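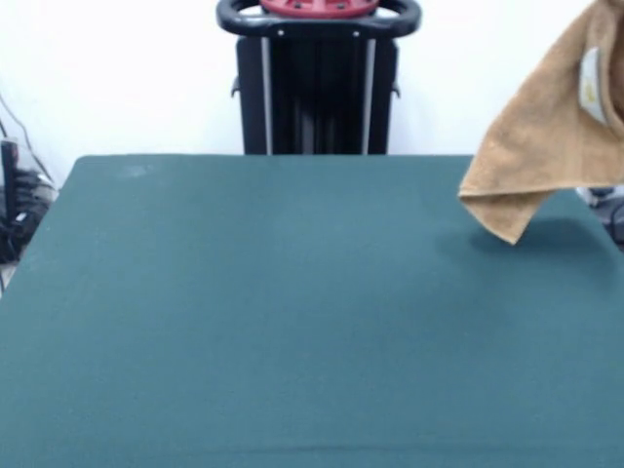

Debora Ferraro wrote in to say that her beans come out of the slow cooker either hard as gravel or blown to mush, never anything in the middle, and would I please tell her what she's doing wrong before she gives up and goes back to cans. She soaks them, she said, and she buys good ones, and she follows the times on the bag to the minute.

Well, Debora, I went through the very same thing for years, so pull up a chair. Dried beans are one of my favorite things to cook and they really are cheap and easy, but there are a few little habits that make all the difference, and most of them I learned from Assunta Melis, who fed half our street out of one dented pot. I've put down everything I can think of, in no special order.

Start with the beans themselves

The times on the bag are a guess. The folks who printed them have no idea how long that bag sat in the store, or how long it sat in your pantry after that. Old beans can take twice as long as fresh ones, and some very old ones never get soft at all, no matter how you baby them. I write the month on a piece of tape when I bring a bag home (the ones I'm working through now say April) and I try not to mix a new bag into a jar of older ones. If you do mix them, you get exactly what Debora describes, hard and mushy in the same spoonful.

Pour the beans out onto a plate or a baking sheet before you rinse them and run your fingers through. You're looking for little stones and clods of dirt, and for beans that are shriveled up or broken. I skipped this once for a pot of lentils and my husband still brings it up when he goes to the dentist.

Soaking, and the salt question

For a soup for the two of us, with a bowl left over for lunch, I soak 200 grams of dried beans in 700 milliliters of water. Use a bigger bowl than you think you need! They swell up something awful, and I've come down in the morning to find the top layer poking out of the water, dry and wrinkled.

Put salt in the soaking water. I know, I know, my mother would have had a fit. She was certain salt made beans tough, and so was everybody else in the family. But a good spoonful in the soak gives you softer skins and beans that taste seasoned all the way through. Drain and rinse them afterward, then go easy on the salt in the pot until you've tasted.

If you forgot to soak, bring them to a boil in plenty of water, boil for a couple of minutes, put the lid on and turn off the heat. Leave them for an hour and carry on. It isn't quite as nice as overnight but it has saved supper at my house plenty of times.

A word about kidney beans

Please don't put raw red kidney beans straight into a slow cooker. They have something in them that will make you good and sick, and a slow cooker may not get hot enough to take care of it. Soak them at least five hours, throw that water out, and boil them hard on the stove in fresh water for ten minutes. I give mine closer to half an hour, out of caution. After that they can go in the slow cooker with everything else. I do the same with cannellini.

Keep the sour things for last

Tomatoes, vinegar, lemon juice, wine, even molasses will keep beans from softening. I suspect this is half of Debora's trouble, as she mentioned she makes chili. Cook the beans until they're tender in plain water or broth, and only then add the tomatoes. Onion, garlic, a bay leaf and a glug of olive oil can all go in from the beginning.

Hard water can do it too. If your kettle is always crusty, stir a small pinch of baking soda into the pot. A pinch, mind you. Too much and they taste like soap.

How to tell they're done

Taste five. One bean will fool you every time. If all five are creamy in the middle you can stop, and if even one is chalky, give the pot more time and try again. On the stove, keep the heat so low that the water barely shivers, and you'll have far fewer split skins. I usually start checking unsoaked lentils early and soaked white beans after 40 minutes, and then every so often while I do other things.

Let them cool in their own liquid if you can spare the time. And save that liquid! It's the best soup starter there is.

Freezing

Ladle the beans into containers with enough broth to cover them, and leave a bit of room at the top. I freeze them in 200 gram portions, drained weight, which goes nicely into a pan of pasta or a salad. They'll keep for months. Thaw them overnight in the refrigerator and warm them slowly without too much stirring.

Debora, try a fresh bag, salt the soak, hold back the tomatoes, and write and tell me how the chili comes out.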